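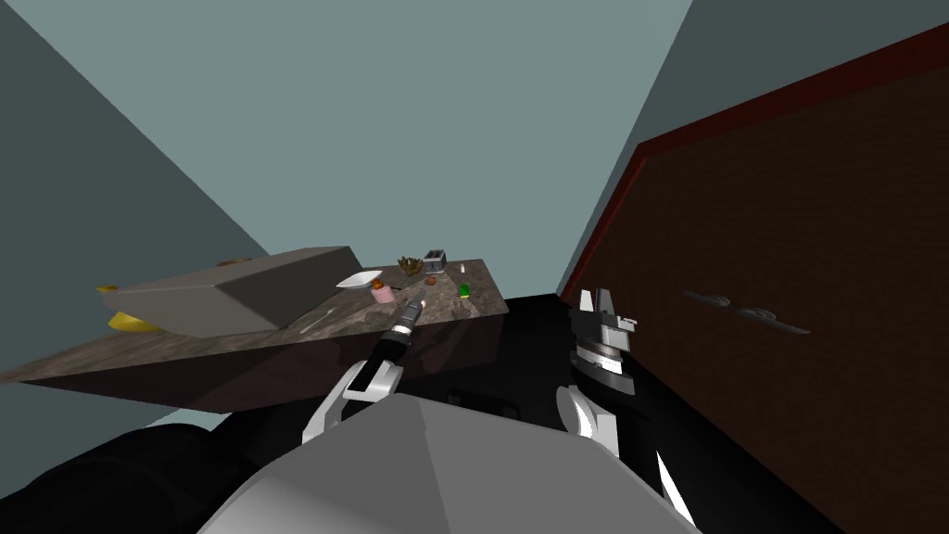

**Do we need to buy the second arm set this year?**
Wait until the spring budget, and put the money into compute and spare grippers first.

Okay, now the longer version, for Lucía Rivas and anybody else at Bingate who signs off on this! When you gave us the go-ahead we promised a shopping list by August, and I'm happy to say we're most of the way there. The kitchen work is all still in simulation, so the only things we've spent real money on so far are the workstation and the Ekus software seats. The seats came in at $910 apiece, a little under what I'd penciled in (I'd budgeted for the fancier tier and we haven't missed it).

The big planning question is how much gripper we need. I went back and forth with Howells on this for weeks. Their standard two-finger model is in stock, and the wide-opening one has a lead time of 57 days - plus shipping, which they keep being vague about. My feeling is we order the standard one for both sides and keep the wide one as an option.
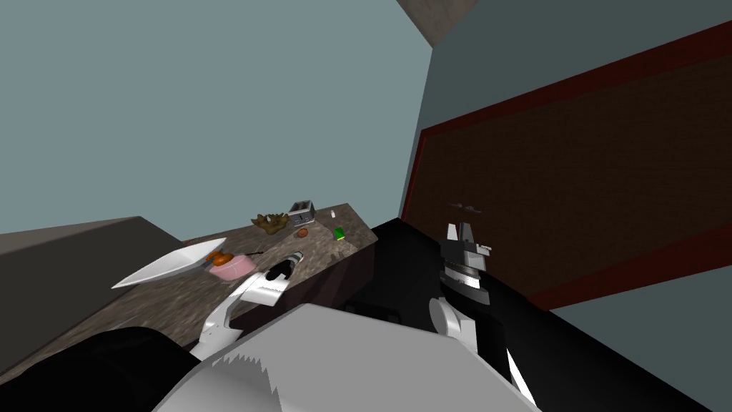
*Simulated kitchen, both arms in view, left gripper near the pink bowl.*

Counter layout matters for the budget too. If we build a real test counter, I'd like it deep enough for a toaster at the back and plates up front, and that pushes us into the larger of the two Erach benches. It costs more, but the smaller one would have us shuffling things around all day and I'd rather not pay people to do that. Erach will hold the quote for three months, so there's no rush on your end.

The other line I want to talk about is spares. I had one set of fingertips in the original request, which was way too optimistic of me.

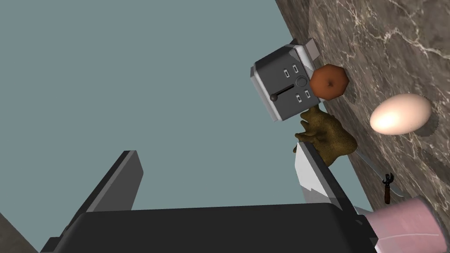
So I've bumped it to four sets, and I've added a small line for replacement pads and fasteners. I took the money out of travel, so the total you approved doesn't move. If you'd like it to come from somewhere else, just say so and I'll redo the sheet.

Still open on my side: the service contract (Howells wants a yearly one, I want to pay per visit), the floor anchors, and whether the insurance folks need to see the bench before it's powered up. I'll send the revised spreadsheet once Howells gets back to me about shipping.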